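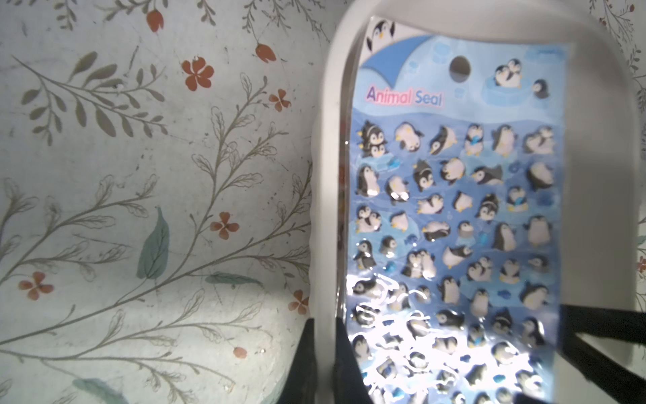
Telmo Cordero wanted to know, before anything else, whether the wrist camera is worth the cable. His words on the last call were "if the fingers are good you shouldn't need to look." Fair question and it's been hanging over the whole phase, so I'll answer it first. Yes for thin glossy stuff, no for boxes.

Sorry this is short, writing between runs. Full tables when the logs are cleaned up.

**Where we are**

- 2,164 grasp attempts logged since the last report, across 3 gripper setups
- Arm unchanged (the Maletow), same controller firmware all through
- Household set now includes flat retail items — sticker sheets, bagged cards, blister packs. These were the ones you asked for
- Drawer tests not started. See below

**Grippers**

Dolov parallel, stock black fingers. Still the one to beat. Closes square, repeats well, easy to re-zero. Weak on anything floppy: a sticker sheet bows when the fingers come in from both sides and then you're holding an edge and hoping.

Dolov with the soft pads. Better hold on film and sleeves, worse release. Items stick to the pad and come away crooked. We tried two pad hardnesses, harder one is the keeper. Pads also pick up lint and need wiping every 60 picks or the numbers drift.

Ots two-finger adaptive. Nice on round things. On flat upright items it curls too early and shoves the target back. Elsie Whitlock spent most of a week on the closing profile and got it from bad to okay. I would not put more time into it this phase.

**Camera**

Wrist view vs. fixed overhead, same items, same start poses. For boxes and cups no real difference, overhead is fine and one less thing to break. For flat items standing up, overhead basically sees a line. Wrist view sees the face of the thing, and the fingertips in the same shot, which makes the last bit of the approach much easier to correct.

Glare is the problem. Clear film over shiny stickers goes white in patches and the detector loses the print there. Penguin sheet is a good bad example, part of it washes out to silver and the rest reads fine. Patterned walls behind the item don't help either, edge finder likes leaves and flowers as much as it likes the item.

Tried so far:

1. Lower exposure. Helps the glare, hurts the black fingers, they go to mush against dark areas
2. Two frames at different exposures, merged. Works but adds lag on approach
3. Moving the wrist 15 degrees off square before the final look. Cheapest fix and so far the best one. Doing this by default now

Polarizer is ordered, not here yet.

**Controller**

Zumby trial is half done. Force readout is cleaner then what we have, the setup is not. Lost nearly a day to a bus address conflict that was in the end one DIP switch. Want to finish the trial before recommending anything. Please don't cancel the loaner.

**Slipped**

Drawer tests move to August. Waiting on the second mount bracket, first one was drilled wrong (our drawing, our mistake). No cost impact beyond the bracket itself.

**Need from you**

- OK to drop the Ots from the flat-item tests and keep it for round items only
- OK to extend the Zumby loan to the end of the phase
- Decision on whether the wrist camera goes in the base build or stays an add-on. Telmo will argue add-on. I'd put it in the base build, with the overhead kept as a backup veiw

Elsie is sending the item list separately with the failed grasps sorted by cause. Ignore the column marked "misc", she's still splitting it up.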